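Products - Data Kits - Fixtures - Support - Contact

Clalla Rope and Rail Kit
Jun 12, 2020 - Fung-ping Tu

The Clalla kit is a bench task set for recording demonstrations with soft rope and a rigid bar. The rail rests on three wooden blocks, so the rope can be passed over it or pulled off either side. Arm and clamps are not supplied.
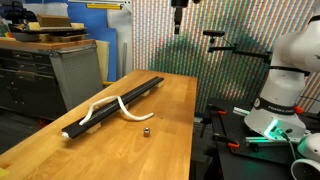

Shih wrote that rope start positions should be varied by hand between episodes - a policy trained from one layout learned little else. The logging sheet now has a field for it.

A full set is 4,000 episodes, in 4 batches. The pilot set has 353 and is included with each order. Failed attempts are kept and labeled.

Related items
Pitolora episode logger
Lomovari block set
Clalla spare rope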